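Polanico Community Fund
Progress report from the Rarkdale after-school robotics club
August 2024

Hi again, and thank you for being so patient with me on this one! I know the report form asks for headings, but you told me last time that a plain letter was fine, so I'm going with a plain letter.

When I wrote to you in January we had a two-arm setup, a box of cables and a group of students who mostly wanted to make the arms wave at each other. We're well past waving now. The club picked its own project for the year, which they named Taipe (there was a vote, and I stayed out of it), and the goal is putting plates into a dish rack with both arms working together. It sounds small until you try it. Plates are slippery, they're thin at the edge, and a wire rack gives you very little room to be wrong.

The first weeks went to plain driving practice. Each student had to move one arm by hand control before they were allowed to run two, and that rule caused some grumbling, but it cut way down on collisions. Since then they've recorded 1,202 practice runs and kept 800 of them for training. The rest got thrown out by the students themselves — they are much tougher graders than I am. We also leave books and a little whiteboard on the table so the arms have to work with some clutter nearby.
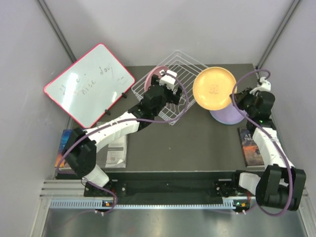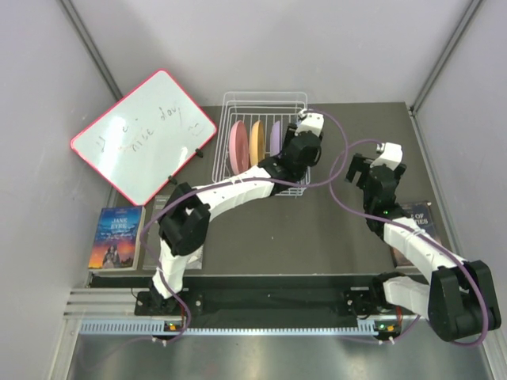
Three plates, one rack and the two arms, at two different points.

Is the club ready to enter the Pradberg meet?

We plan to enter in the beginner division, and the students want one more month on their rack placement before they send in the form.

On money, we've spent $2,707 so far. Most of that went to replacement gripper parts and cables, with a smaller piece for plates and the rack. I had set aside $70 for snacks and that was gone almost right away, so I've been covering snacks myself and I'm not asking you to change that line.

What's been slow is the write-up. The kids love running the arms and do not love keeping the logbook, and we have a stretch in spring where the entries are just "ran it again." I've started having them fill in the log before they shut the power off, and it's getting better. I'll send copies of the newer pages along with the receipts as soon as I've finished scanning them.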